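The Bottom of the Bin

Loose storage fails from the bottom up. Whatever sits on the floor of a container is handled least, seen last and worn most, and the floor itself takes the damage. Most advice on storing soft toys concerns lids and labels. The more useful subject is the surface the toys rest on.

Three materials are in common use. Fabric cubes are light and quiet, and they hold dust in the seams. Molded plastic wipes clean but builds static, which draws lint to plush. Sheet metal is heavier, noisier and colder to the hand, and it outlasts both. Dison, which sells open metal bins to nurseries and toy libraries, lists its large model at 2,820 cubic inches. Dekach makes a shallower one at 583, intended for a shelf.

Depth matters more than volume. In a deep bin a small toy migrates downward each time a larger one is pulled out, and after a few weeks the small ones form a layer of their own. The toy library at Entwistle changed from deep bins to shallow ones in December and kept the same floor area. Sorting time at closing fell because the contents could be read from above in one layer.

Metal does scratch. Plush has little to do with it. The marks come from hard objects stored in the same container: die-cast vehicles, blocks with sharp corners, anything with an exposed axle. Grit brought in on the toys does the rest. Fine scratches are cosmetic on bare metal. On painted metal they break the coating, and the edges of a break can catch on pile fabric.

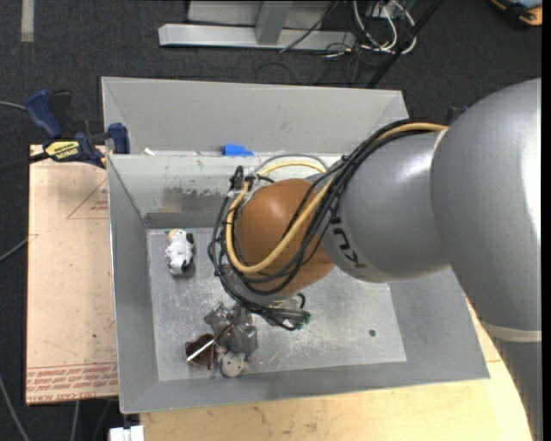 Can soft toys be kept in a bare metal bin without a liner?

Short-pile plush can, provided the floor is dry, free of burrs and wiped out regularly. Long-pile toys and anything knitted should have a liner, as loops of yarn will snag on a raised edge.

Felt is the usual liner, cut slightly undersize so that it lies flat. A 4 mm sheet is thick enough to deaden the noise of a dropped block and thin enough to wash. Rubber matting grips better but can mark pale fabrics. Raston supplies a cork sheet that does neither, although it crumbles at the corners and has to be replaced sooner than felt.

Cleaning is simple. Empty the bin completely. Wipe the floor with a damp cloth and a drop of dish soap, working along the scratches, then dry it at once with a second cloth. Run a bare cloth over the surface afterward; where it drags, there is a burr. Fine wet-and-dry paper will take a burr down. Steel wool should be avoided because it sheds fibers that end up in the pile.

White plush shows gray metal residue first, usually on the underside. A pencil eraser lifts light marks. Heavier ones need a surface wash and a full day of drying before the toy goes back.

Entwistle wipes out its bins every 7 days and checks the liners at the same time.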